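Speaker notes: Reading the label on woven upholstery
Abrasion, pilling, seams and light
Mar 16, 2020

Slide 1. Title

Leave the title up while people sit down. The slot is short, so start on time. Handouts are at the end of each row and contain the glossary and the sample spec sheet. Ask people to keep the spec sheet face up; the second half refers to it line by line.

Slide 2. Scope

The talk covers flat woven fabrics on fixed seat cushions. Leather, coated fabrics and knits are left out. Flammability is left out as well, as it has its own session in February's recording, and the link is on the handout.

The audience for this is buyers and specifiers. Anyone who runs a test lab will find the first few slides slow.

Slide 3. What is on a spec sheet

Use the Stusby sheet. Point to the lines in this order: fiber content, weight, width, abrasion, pilling, seam slippage, colorfastness to light, colorfastness to rubbing, cleaning code.

Weight is given in grams per square meter. The Stusby fabric is listed at 449, at the heavy end for a plain weave. Say clearly that weight is not a durability figure. A heavy cloth can be made of bulky, loosely spun yarn that wears badly, and a light one of tight, high-twist yarn can outlast it. Weight does affect how the fabric drapes over a rounded edge and how thick the seams become when four layers meet at a corner.

Slide 4. Abrasion

Two methods are in common use. In the rotary method, a small disk of the fabric is rubbed against a standard wool cloth in a looping figure, under a set load. In the back-and-forth method, a strip is pulled tight and rubbed along the warp and the weft separately by a curved arm.

The two numbers can't be converted. Suppliers are asked for a conversion constantly and some give one. Ask which method was used, which abrasive was used, and what the end point was. The end point is usually a set number of broken threads, or a visible change of shade, and the second is reached much sooner on some fabrics.

If someone asks about very high counts: past a certain level the extra cycles say little about life in use. Seats fail from soiling, fading, seam failure and foam collapse well before the yarns wear through.

Slide 5. Where wear takes place

Show the cushion outline with the three shaded areas. The flat of the seat gets most of the contact but the load is spread out. The front edge gets less contact and a higher load per unit of area, with the cloth already under tension from being pulled over the curve. The welt or seam, if there is one, stands up from the surface and takes rubbing first.

The lab sample is flat and unstretched apart from the clamp. A fabric over a rounded front edge is stretched in one direction, so one set of yarns is pushed up toward the surface. In a weave with thick weft and thin warp, this can expose the weaker set. Ask the upholsterer which way the cloth will run before ordering.
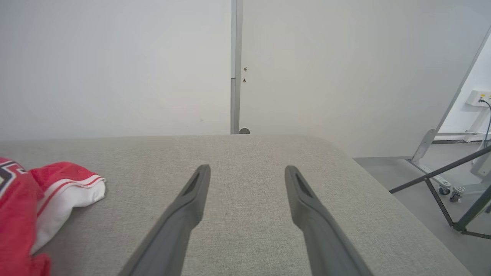
Which way should the warp run on a seat cushion?

Front to back is the usual choice, with the warp following the direction in which a person slides on and off. Railroaded fabrics are the exception. They are woven so that the pattern runs across the roll, and they are cut with the warp going side to side so that a long bench can be covered without a join.

Slide 6. Pilling

Pills form when loose fiber ends work out of the yarn, tangle, and stay attached. Two conditions are needed: short or loose fibers at the surface, and at least some strong fibers to anchor the ball. Pure wool often pills early and then sheds. Blends with polyester hold on to their pills.

The rating runs from one to five, with five the best. It is a visual grade against reference photographs, and half grades are used. Two trained graders can differ by half a grade on the same piece. For contract use, ask for four or better, and ask at how many cycles the grade was given.

Mention foreign pilling briefly. Clothing fibers, mostly from fleece and dark wool, catch in the surface and ball up. The fabric itself may be sound. It shows most on pale plain cloth and is often reported as a fault in the fabric. Put a pill under a magnifier and compare the fiber color with the cloth.

Slide 7. Seam slippage

This is the line that buyers skip. The test pulls a sewn seam apart under a set load and measures how far the yarns slide away from the stitching. Nothing has to break. The yarns shift and a ladder-like gap opens beside the seam.

Smooth filament yarns in an open weave are the worst case. A backing will help, whether it is a latex coat or a bonded knit, at some cost in softness and breathability. More stitches per inch help up to a point, after which the needle damages the cloth.

Case to describe: the Fastance waiting area chairs. The cloth passed abrasion with a wide margin. Seams opened at the back corners within 19 weeks of delivery. The sheet had no slippage figure and no one had asked for it. The covers were remade in the same cloth with an added backing and a wider seam allowance.

Slide 8. Light

Colorfastness to light is graded on a blue wool scale from one to eight in one system, and by hours of exposure and a gray scale in the other. Check which applies. A five on the blue wool scale is acceptable for most indoor seating. Near large windows, ask for six.

Pale grays are often overlooked here. Many are made from a mix of several dyes at low strength, and if one dye fades faster the shade drifts toward pink or green. There is less dye to lose, so a small loss is a large share of the whole. Solution-dyed fibers, where the pigment is added before the fiber is formed, perform better and come in fewer shades.

Slide 9. Rubbing and dye transfer

Dry and wet rubbing are graded separately. The wet grade is almost always lower. The test measures color coming off the fabric. It says nothing about color going onto it, and transfer from denim is the more frequent complaint on light upholstery. Some mills run a denim transfer test on request. There is no single agreed method, so results from two mills should not be compared.

Slide 10. Cleaning codes

Read the four codes from the handout. W is for water-based cleaners, S for solvent only, WS for either, X for vacuuming only. The code belongs to the fabric as supplied. Once a backing or a stain finish has been added, the code may change, and the sheet may not have been updated.

Slide 11. Batch variation

Every figure on the sheet comes from one sample of one production run. Ask for the date of the test. For orders of more than 300 yards, ask for a retest from the actual batch. On the Utham order the retest gave a pilling grade one full step below the sheet, traced to a change of yarn supplier.

Shade also varies between dye lots. Keep a signed cutting from the first lot and compare under two light sources, one daylight and one warm. A pair that matches in one and differs in the other is a metameric match and should be turned down if the lots will sit side by side.

Slide 12. Worked example

Go through the Selvanayagam sheet with the audience. Give them two minutes to mark what is missing. Expected answers: abrasion method not stated, pilling grade without a cycle count, no seam slippage, light scale not named, test date older than the current product code.

If time is short, cut slide 9 and come straight here.

Slide 13. Request list

Leave this slide up during questions. Abrasion with method and end point. Pilling grade with cycles. Seam slippage in both directions. Light grade with the scale named. Wet and dry rubbing. Cleaning code as finished. Test date and batch number.

Likely questions:

On home testing with sandpaper or a brush: not repeatable, and tends to reward stiff coatings.

On whether 100 percent polyester is always the safer choice: fiber content alone does not settle it. Yarn type, twist and weave density matter at least as much.

On sample size: ask for a full-width piece. A small swatch will not show bowing, barring, or the repeat of a fault across the roll.

Collect the marked spec sheets at the door.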